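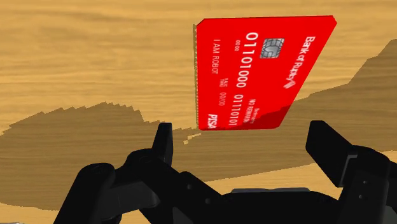 Vellwood Community Pantry
Progress report to the Qudah Fund
Monday, June 29, 2020

Dear friends at the Fund,

It has been a long spring in Narnolcombe, and we're so glad to have some good news to share with you. Your grant has now helped 309 households, many of them new to us, and the grocery deliveries have held steady right through the busiest weeks.

Spending is on track. Shelving and the second freezer are paid for, and $674 is left in the fuel line, which we'd like to carry into July if you're happy with that.

The one thing running behind is the cooking class – we had hoped to start in spring, but the hall is still closed. We have 30 families on the waiting list and two sets of recipe sheets ready to go, so we'll write again as soon as we have a date.

With warm thanks,
The Vellwood team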